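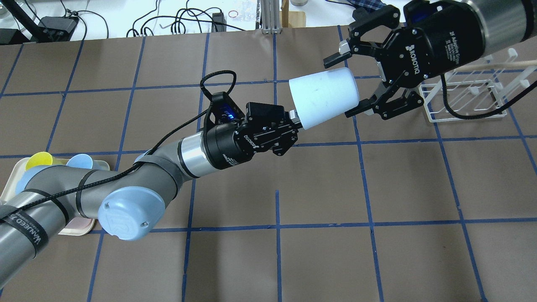

Demonstration collection is the stage of robot learning in which examples of a task are recorded so that a control program can later be trained to reproduce it. Each example, usually called a demonstration or an episode, consists of camera images paired with the positions and commands of the robot at every moment. The tasks chosen are mostly household or light workshop activities, and many require two arms. Passing a cup from one gripper to another is a common case: one hand holds the closed bottom end while the fingers of the second open around the rim, so that for a short time both arms are working on the same object. A grid of tape on the work surface, such as the blue one used at this station, allows positions to be noted in a consistent way.

Methods

The most widely used method is teleoperation, in which a person steers the robot from a distance. In leader-follower systems the operator moves a pair of light arms by hand and the working arms copy the motion. Other systems use hand controllers or tracked gloves. A second method, known as kinaesthetic teaching, requires the operator to take hold of the robot and guide it directly. It needs little extra equipment but is poorly suited to two-armed work, as one person can seldom guide both arms smoothly at once, and the operator's own body tends to appear in the recorded images.

Transfers between hands place particular demands on the operator. The receiving gripper must close before the giving gripper opens, and thin-walled objects may be crushed or twisted if the two arms pull against each other. Operators are generally trained to pause briefly at the point of exchange. Long pauses are discouraged, as a trained program may copy the hesitation and stop at the same point without continuing.

Variation

A set of examples recorded from a single starting position is of limited use. Collection plans therefore state how objects are to be moved between episodes, and often require changes of colour, size and order. In the Cendstead procedure, the operator is given a starting cell and an object orientation before each recording. The Simiyu procedure leaves placement to the operator and reviews the coverage at the end of each session. Both approaches remain in use - the first gives more even coverage, while the second is quicker to run.

Variation in the operator is treated separately. People differ in speed, in the angle from which they approach an object and in the hand they prefer to lead with. Some projects keep to a small group in order to reduce these differences, and others record them as part of the data.

Review and rejection

Recordings are normally checked before they enter a training set. The Noltolum collection, assembled for two-armed handover tasks, began with 2915 episodes, of which 2676 were retained after review. Of those removed, 164 were rejected for dropped or badly gripped objects and the remainder for faults in timing or missing camera images. Rejected episodes are not always discarded. Attempts in which an operator drops an object and then recovers it may be kept under a separate label, as they show the program how to return to the task after an error.

Storage and labelling

Each episode is stored with a short written instruction, the date, the arm settings and a code for the operator. The Fisberg format, adopted by several smaller laboratories, also marks the moments at which each gripper opens and closes. These marks are useful in handover tasks, where the order of events matters more than the exact path of either arm.

See also

Imitation learning
Teleoperation
Two-armed manipulation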